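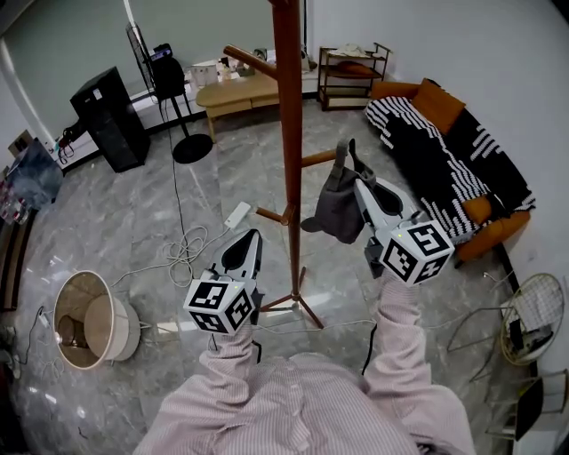

January 16, 2022

Slept until after eight and woke up with the bad knee stiff again. Coffee, toast, the last of the plum jam. It was raining, so I gave up on the walk to Jedthorpe and decided to get on with the family papers, which I have been putting off since before the holidays.

I started with the ship letters. Grandmother wrote most of them on the crossing and the rest in the first year in Drernamura, and they were never put in order. Half have no date. I went by the ink and by who was alive in them. Uncle Pasaribu is sick in one and up and mending nets in the next, so either he got better or I have them backward. I left those two clipped together with a note.

The best find was the rent book. She paid 1000 a month for the two rooms over the bakery, and every month is written in the same blue pencil until March, when it jumps to 1289 with no explanation. There is only a line under it, pressed hard enough to mark the page behind. I remember her talking about the bakery and the heat coming up through the floor, but she never said a word about the rent.

Ate lunch standing up. Soup from Friday, a bit thin.

In the afternoon I called Syafiqah Entili, who has the other half of the letters from her mother's side. She had read hers all the way through, which is more than I can say. She thinks the Anero named in them was a boat. I always took Anero for a person, a cousin or a lodger, because Grandmother writes that Anero "came in late and complaining." We went back and forth on it for a good while. Syafiqah read me a passage where Anero is being painted, and I had to admit that sounds more like a boat. Then again, the next letter has Anero at a wedding – so we got nowhere.
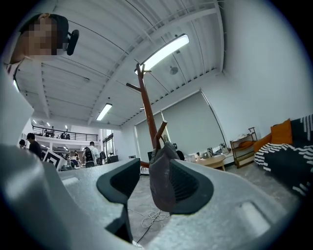 She is going to copy hers and mail them to me, and I said I would do the same. I don't trust the originals to the mail. The paper is coming apart at the folds, and one of them lost a corner just from my opening it today. I put the corner in an envelope and wrote on the envelope what it belongs to.

Typed up 4 letters before supper. It is slow work. Her handwriting is fine until she gets angry, and then the words run together and she stops crossing her t's. There is one about a neighbor and a borrowed kettle that I could only get two thirds of. The kettle did come back, but with something wrong with the lid.

My typed copy has reached 2287 words, not counting the rent book. I haven't decided if the rent book should be typed at all. Syafiqah says yes, every page. I think a summary would do, with the March page in full.

Rice and eggs for supper. The rain let up after dark and I took the trash out and stood in the yard a few minutes. Knee better for being moved.

Tomorrow: buy clear sleeves and printer paper, call the dentist back, look in the hall closet for the second box. I am nearly sure there was a second box. If it isn't there, I will have to ask my brother, and he will say he gave it to me.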